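One robot, one chopping board, and a lot of us leaning in

Went to the Brerkine open day on 3 February 2025, having signed up back in December and then forgotten. Free coffee, queue for the cloakroom, 2 halls. I'd meant to write up the whole thing but I keep coming back to the kitchen bench so that's what you're getting. 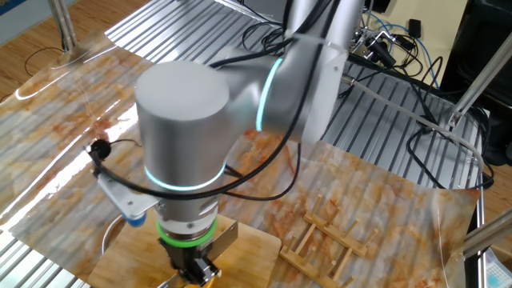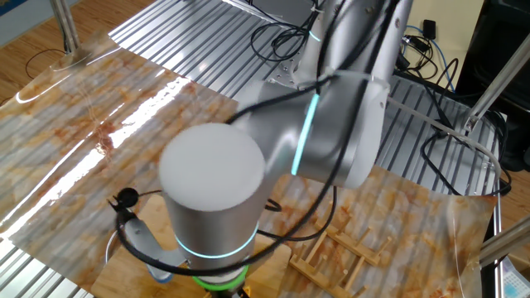
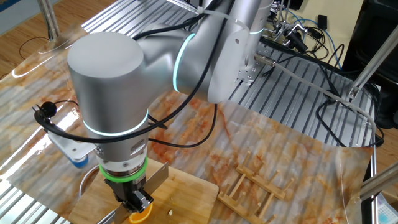 The arm at the chopping board, with the dish rack next to it. The orange slice is in the last one.

Why I liked the dull bit best

Hall one was the Zorkov stand. Big screen, music, a film of a house where everything gets done by the time you're out of the shower. Slick. Also a film. I counted the seats because I was bored, 338, most of them full.

Then the kitchen bench. A grey arm, blue lights at the joints, green one down by the gripper. Plastic sheet with a marble print, wrinkled, glare all over it. Cables in a heap at the back. Nothing like the film and I stayed far longer than I'd planned.

Because this is the real question isn't it. Can a machine cope with a slice of orange. Fruit is slippery, soft, every slice a bit diffrent from the last. People think chess is hard and kitchens are easy. Wrong way round, any parent of a four year old could tell you that.

My gripe. The leaflet said 1,937 people came last year, and I'd bet most of them went home remembering the film. Firms should stop doing this. You show people a house that runs itself and then they're let down by anything slower, and the slow thing is the achievement! The talk afterwards (Yusuf project, small room, bad microphone) made much the same point but used far too many slides to do it.

And say what it costs. The Ziteo table had a price on its little training kit, £643, printed on a card where you could read it. Good. I asked on two other stands and got "depends on your needs". My needs are knowing the price.

Am I worried about jobs? Yes, a bit. My first wage was from a canteen, chopping and stacking, and I wouldn't call it a calling but it paid my rent. Somebody at these events ought to be made to talk about that, out loud, on the main stage, before the music starts. I didnt hear it once all day.

Still. Go next year if you can. Skip the screen, take a sandwich, find whichever bench has the worst looking cables and stand there for an hour.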